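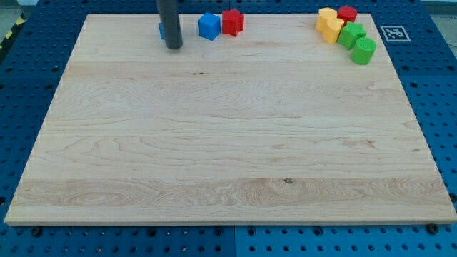 Where Do the Lines in Wood Come From?

232 shares 9 comments

When I was seven I thought somebody drew them on. I figured there was a factory with a very patient person and a very thin brown pen, and that was how kitchen tables got their stripes. I believed this for an embarrassingly long time. Then my aunt's old maple fell over in a storm, my uncle cut it up, and I got to look at the end of a log for the first time. Circles! Circles inside circles inside circles, all the way to the middle.

So let's talk about those circles, because the stripes on your table and the rings in a log are the same thing. You're just looking at them from different directions.

How a tree gets fat

You grow all over. Your legs get longer, your arms get longer, your feet suddenly don't fit in your shoes. A tree doesn't do it that way. It gets taller only at the tips of its branches. If you hammered a nail into a trunk (please don't) and came back when you were a grown-up, the nail would be at the same height. People are always surprised by that one. I was.

But the trunk does get fatter, and it does it in layers. Right under the bark there's a very thin sheet of living stuff called the cambium. Say it like this: KAM-bee-um. The cambium is the busiest part of the whole trunk. It makes new wood on its inside and new bark on its outside. Every year it wraps the tree in one more coat, like pulling a sweater on over all your other sweaters and never taking any of them off.

In spring there's usually plenty of water around and the new leaves are opening, so the tree is in a hurry. In lots of trees, the wood it makes then is lighter in color. By the end of summer things slow down. That wood is packed tighter and often looks darker. Then winter comes, and in cold places the tree pretty much stops and rests. Next spring, off it goes again.

Light part, dark part. That's one year. Put them together and you've got one ring.

Some trees in hot, rainy places where it's never really winter don't make clear rings at all. If a tree never has to stop, there's nothing to mark where one year ended.

Fat rings and skinny rings

My friends and I all had a go at counting the rings on that maple, and we all got different answers, because some of them were so skinny they ran together. A wide ring often means the tree had a good year with lots of rain and sunshine. A skinny one can mean it was too dry, or caterpillars ate the leaves, or a bigger tree next door was hogging the light.

There are scientists who study this as their whole job. It has a wonderful long name, dendrochronology (den-dro-kruh-NOL-uh-jee), and I like to say it while I'm doing the dishes. They don't have to cut a tree down, either. They use a hollow tool to take out a little stick of wood, thinner than a pencil, with all the rings in order along it.

So why are there stripes on a board?

Here's the part that confused me. If a tree is full of circles, why doesn't my table have circles?

Think about a leek or a green onion. Chop it straight across and you get rings. Now slice one the long way, top to bottom, and you get long lines. Same onion! A log works like that too. Saw it across and you see rings. Saw it lengthwise, the way you do to make boards, and the rings turn into long lines running from one end to the other. Those lines are part of what people call the grain.

But sometimes you'll see long ovals, or pointy shapes like a row of church windows, stacked one inside another. My favorite shape is the one that looks like a lake on a hiking map. You get those when the saw skims along the side of the rings instead of going straight through the middle. Tree trunks aren't perfectly straight, you see. They bulge and bend a bit, so a flat cut slices through some rings and only just touches the others.

Try it with clay

You don't need a saw for this one.

1. Get 3 colors of modeling clay. Roll one color into a fat worm.
2. Flatten another color into a sheet and wrap it around the worm. Wrap the last color around that.
3. Keep going, taking turns with the colors, until it's as thick as a toilet paper tube. Now squeeze it here and there so it's a little lumpy.
4. Ask a grown-up to help you cut it in half across the middle. Rings!
5. Take one half and cut a slice off the side, the long way. Look at what the lumps did.

Mine made an oval, then a sort of wobbly banana.

What about the dark spots?

A dark round spot in a board is usually a knot, and a knot is where a branch used to be. A branch starts out deep in the trunk. As the trunk puts on its coats year after year, it grows right around the bottom of the branch and swallows it up. Cut through there with a saw and you're seeing the branch end-on. If it's a big knot, look closely - sometimes it has tiny rings of its own, because the branch was getting fatter every year as well.

Little knots can come from little twigs. I think it's great that a twig some bird might have sat on can end up next to your cereal bowl.

The grain often swerves around a knot, too, like water going around a rock in a stream.

Why are big tabletops made of lots of pieces?

Go and look at a wooden table if you have one. Can you find places where the pattern suddenly changes? Follow it with your finger. That's probably where two planks were glued together, side by side.

Very wide trees are hard to come by, and very wide boards like to misbehave. Wood soaks up a bit of dampness from the air and swells, then dries out and shrinks, mostly across its width, and a board can curl up like a slice of old bread. Gluing narrower planks together edge to edge makes a wide piece out of ordinary-sized trees, and it tends to stay flatter.

And if you find a table where the pattern repeats exactly, the same swirl in two places? Then it might be a printed picture of wood. So there sort of IS somebody with a pen. I knew it.

Comments (9) Share this page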